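Nasero > Teaching Tools > Hand-Held

Rasent Paired Hand-Held Grippers

Left and right set, wired, with marker plates
Price: $3,303 per pair, before tax and shipping
Availability: built to order, ships in eight weeks
Sold by the pair only. We've been asked about singles. See further down.

There are two popular ways to teach a robot arm to put a thing in a box. In one of them you sit at a console and drive the arm remotely, watching it creep toward the box at the speed of continental drift while your shoulders climb up around your ears. In the other you pick up the gripper yourself and put the thing in the box.

Rasent is for the second way. You hold one gripper in each hand and do the job at normal human speed, on a normal table. The jaws open and close the way a robot's would, the cameras record from where a robot's cameras would be, and the marker plate on top of each body lets your tracking system follow each hand through the room. The arm gets to learn from all this later, without having been present for any of it.

We designed the set for two-handed tabletop work: sorting, packing, holding a box still with one side while the other side fills it. Customers also use it for folding, pouring and, in one case we were asked to describe only as "food-adjacent," something else.

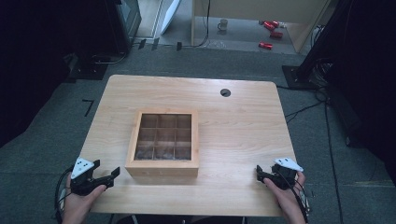 Do I need to own a robot before I can start recording?

You can record without one. The grippers, a tracking system and a computer are enough to collect demonstrations, and you can choose the arm afterward. Check that the arm you have in mind can carry a gripper with the same jaw opening, or the training data will describe a hand your robot doesn't have.

What you get

One left gripper and one right gripper, black, marked on the inside of the handle because they look more alike at five o'clock than they do at nine.
Two white triangular marker plates with black dots, fitted.
Two cables, 3 meters each.
One set of spare grip pads.
A hex key that you will lose. A second hex key.
Printed setup guide, written by Ljubica Stoyanova, who also answers the support line and would like you to read the guide.

What you don't get: the tracking system, the computer, the table, or anything to put on the table. Wooden sorting boxes are under Accessories. So is floor tape, which we sell at a price that suggests you should get it from a hardware store.

Why it has cables

We built a wireless version. It was elegant and dropped frames every time somebody used the microwave down the hall. Rok Kadrić, who runs our test bench, spent most of a March proving it was the microwave and the rest of it being told to prove it again. The cables came back, and so did the frames.

Three meters is enough to stand at a table and reach all of it. Run the cables down past your wrists and away behind you. Tape them to the floor if people walk there. If people don't walk there, tape them anyway; you walk there.

The jaws

The two fingers close toward each other on a simple linkage with bushed pivots. You squeeze, they shut. There is no motor in the jaws, so what you feel through the handle is the object, plus a small amount of spring. People who have driven arms remotely tend to notice this first. You can tell when a cup is about to slip, and you fix your grip before you've thought about it, and that small correction ends up in the recording along with everything else.

Squeeze only as hard as the job needs. New operators crush things for a morning. It passes. 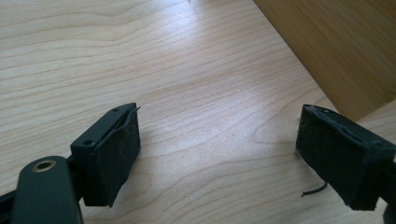

Grip pads are the part you'll reorder. They wear at the corners first, then along the top edge, and eventually one lets go of its block and starts to travel. A loose pad still grips, after a fashion, which is how it gets left on for another week. Replace both sides of a jaw together so the friction matches. Clean the block, press the new pad on firmly, and leave it overnight. The adhesive wants the whole night. We've tried negotiating with it.

If you're recording a long set, note the pad change in your log. Eleni Stan at Babić, who bought one of our early pairs, traced an odd dip in her robot's performance to a Tuesday when the pads were swapped halfway through and the left hand got noticeably more confident.

Calibration

Do it at the start of every session and again if you drop one. The routine takes a few minutes: open the jaws fully, close them fully, hold each gripper still where the tracking system can find the plate, then follow the prompts. Don't hold a gripper by its marker plate. Don't hang it on a hook by its marker plate either. A bent plate gives you beautiful, consistent data about a hand that's somewhere else.

Keep the dots clean and facing your tracking cameras as much as the task allows. If your sleeves cover them, roll up your sleeves.

How many demonstrations will I need?

It depends on the task and the training method, and anyone quoting you one number for everything is also selling something. For a plain pick-and-place into a divided box, our own starting point is 300 clean demonstrations, with the objects and the box moved between them. Sloppy ones count against you. If you fumble, finish the move, mark the recording as a fumble and do another.

Specifications

Grip: one finger squeeze, spring return
Jaw type: two-finger, padded
Jaw drive: hand, yours
Tracking: passive marker plate, top-mounted
Camera: one per gripper, included
Connection: wired, 3 m
Handle: fixed size, fits most adult hands
Color: black. The plates are white.
Warranty: one year, pads excluded

About singles

We sell pairs because the two sides are calibrated together and because everyone who bought a single came back for the other one and then complained that it didn't match. If a gripper is damaged, send both back and we'll repair and re-pair them. (Mirjana Stojanović in sales has asked us to stop writing "re-pair." She was out when this page went up.)

Upgrading from the Adov handles

Adov owners can keep their cables and mounting screws. The old marker plates won't fit, and the recordings from the two models shouldn't be mixed in one training set without conversion. The conversion tool is a free download for registered owners. It has a progress bar that reaches the end early and then sits there thinking. Let it.

Ordering

Send us your shipping address, your tracking system and a sentence or two about the task. The last part is optional, but Gaetano Ruggiero reads them all before he quotes, and he has talked more than one customer out of buying from us when a jig and a conveyor would have done the job. We've spoken to him about it.

Spare pads, cables and plates ship from stock. Hex keys are free with any order, on the grounds that you've lost both.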